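How a Filing Cupboard Works
A guide for younger readers from the Conudham Records Office

Every school, surgery and council office has papers that must be kept safe. Many of these papers are placed in box files, and the box files are placed in a cupboard.
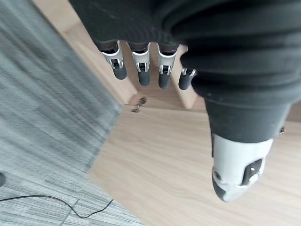
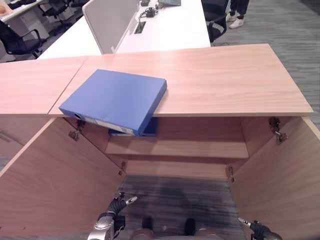
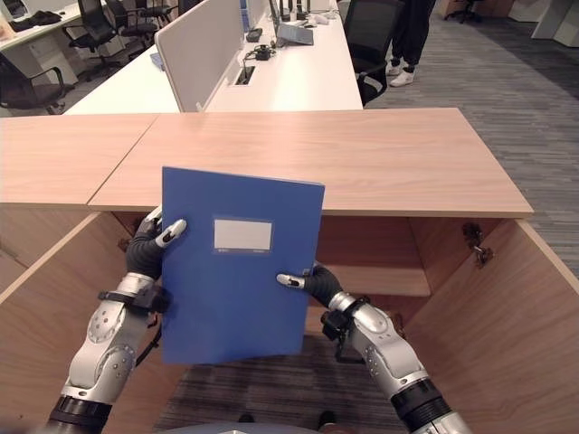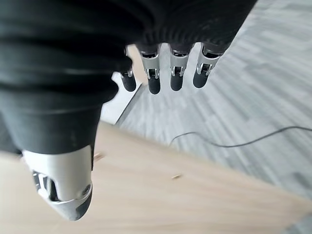 What is a box file?
A box file is a stiff case that opens and shuts. Loose sheets can be laid inside it without being folded or punched with holes. When it is closed it stands up on its edge, in the same way as a book. Blue is a common colour, although box files are made in many others.

Some box files have a small round hole in the spine, edged with metal. The hole is for a finger. A reader who wishes to take down one file from a tightly filled shelf puts a finger in the hole and pulls gently.

What is the label for?
The label states what is inside. At this office each label carries a number and a short title, written in pencil first and in ink once the contents have been checked. The present series begins at file 100 and ends at file 163. File 54 belongs to an older series and is kept at Prircombe, together with the maps.

A file with a blank label is not ready to be put away for good. Our records assistant, Shewit Sisay, keeps such files together until their titles have been agreed.

Why does the cupboard have doors?
Paper fades in strong light and gathers dust. Doors keep out both. The hinges on many wooden cupboards are fixed on the inside, where they cannot be seen when the doors are shut. Two doors should both be opened fully before a file is lifted in or out, so that its corners are not knocked.

How should a file be carried?
Hold it with two hands, one at each side, and keep the lid closed. Rest it on a flat surface before opening it. Young visitors are asked to carry one file at a time.

Who decides where each file goes?
The order is set down in a list called a register. Lempi Hyvönen began our present register one December, and it is now looked after by Phúc Hứa. When a file leaves the shelf, the borrower's name and the date are written beside its number. When the file comes back, a line is drawn through the entry.

Words to know
Spine: the narrow side of a file, which faces outwards on the shelf.
Register: a list of everything that is kept.
Series: a group of files that belong together.

School groups may visit the reading room by arrangement. Teachers should write to Saadet Kılıçarslan at the Conudham office.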